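Orcombe bottle handling cell: progress report to Netaritz
August 8, 2026

Work covered
The two-arm cell has been in use at our Orcombe site for 22 working days. It moves small bottles between the tabletop and the raised shelf, a job staff used to do entirely by hand.
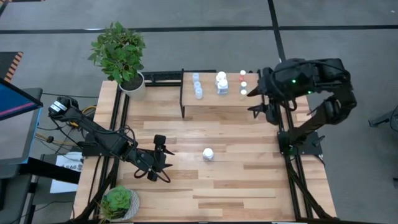 Staff still open cartons, check labels and decide what goes out next. Three people have moved from full-time shelf work to a rota that splits the day between the cell and the packing desk. Nobody's hours were cut. Two of them asked for more time on the Zendley control software, and we have booked it.

Between August 3 and the date of this report the cell logged 251 moves. Staff stepped in on 30, mostly to straighten a bottle before a second try. We want that lower before the cell runs through lunch breaks.
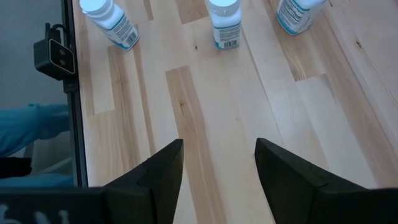 Gripper open on the tabletop, with three white supplement bottles behind.

Warraich has quoted for softer finger pads. The order is waiting on your approval under the equipment line. Complaints of sore wrists have dropped, but the period is too short to draw much from it.
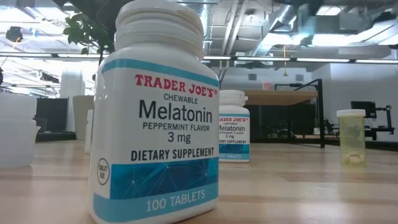 Will the cell reduce the number of staff needed?
We have no plans for that. Current posts are funded to the end of the grant, and the hours saved go to checking and packing.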